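Why does a white surface not stay white?

Take a new sheet of paper, or a whiteboard just after cleaning. It looks like nothing is on it. Now use it for one morning and look again, very close, with your nose almost touching. You will find many small marks.

Every mark has a story, but we must guess it. A thin line can come from a pencil. A colored line can come from a marker. Gray smudges often come from hands, because skin has a little oil in it, and dust likes to stick to oil. Tiny specks can be dry paint, food or soil from a shoe.
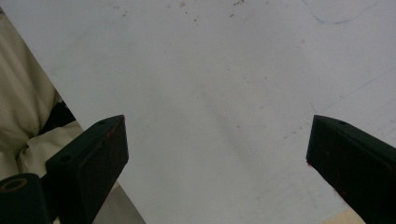 A white surface from close: reddish-brown specks, a faint blue curve and soft gray smudges.

White shows dirt so well because it sends back almost all the light that falls on it. A dark speck keeps the light for itself, and our eyes notice the difference very fast. On a brown table the same speck can hide.

Try it at home

You need white paper, a pencil and a magnifying glass. Draw a square and divide it into 100 small boxes. Leave the paper on the kitchen table for 14 days. Then look into each box with the glass and color the boxes where you find a mark. Ask your family to guess where the marks came from.

Which part of your paper has the most colored boxes?

Text: Verna Brannigan and Ihor Kobzar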